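Inventory of the Estate at Raltberg, Section 4: Cutlery

The instructions from Desmet ran to one page. All cutlery was to be removed from its drawers, sorted by pattern, entered in the register and packed in lots of 13. Knives first, then forks, then spoons. Damaged pieces were to be entered with the letter D and packed with the rest.

I arrived at the house in August with two reels of string, a ledger and a pair of cotton gloves. The kitchen was at the north end. The drawers had been painted shut at some point and I used a putty knife on them. It took a morning.

Knives presented no difficulty. Forks presented one, a fish fork with a bent tine, entry 3000, which I marked D. I then began the spoons.

The Berklow hotel had closed the same year as the house, and its contents had been sent up to Raltberg for storage without a list. Hotel spoons and house spoons had therefore been kept together for a long time. The register allowed one column for origin. I wrote H for hotel and R for the house, and where I could not decide I left the column blank. By the end of the first week the blanks were in the majority.

I wrote to Desmet and asked how a spoon of unknown origin should be entered. The reply came on a postcard. It said to sort by handle.

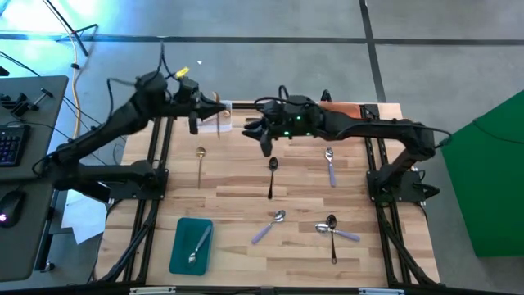
What is done with a spoon that matches no other?

It is entered on a line of its own, with the handle described in three words or fewer, and goes into the last lot.

I copied this rule inside the cover of the ledger, under the postcard. Sorting by handle went faster. Plain handles went to the left of the bench, coloured handles to the right, and anything with a crest went on the windowsill until the crest had been looked up. The crests were all from the Jikico ferry line, which had not been mentioned in the instructions. I opened a new column and headed it J.

Entry 3819 was a teaspoon. The handle was plain. On the back of the bowl someone had scratched a short vertical line, then another beside it, then a third, evenly spaced, as a person marks off days. I tried it against the plain handles and it was a little shorter than all of them. I tried it against the coloured ones for completeness.

In the origin column I wrote nothing. In the description I wrote "plain, short, marked". I considered the letter D for some time. The scratches did not affect the use of the spoon, and the instructions defined damage by use.

I wrapped it and tied the string. The last lot had twelve pieces in it. I checked the drawers again with a torch, then the space behind the drawers.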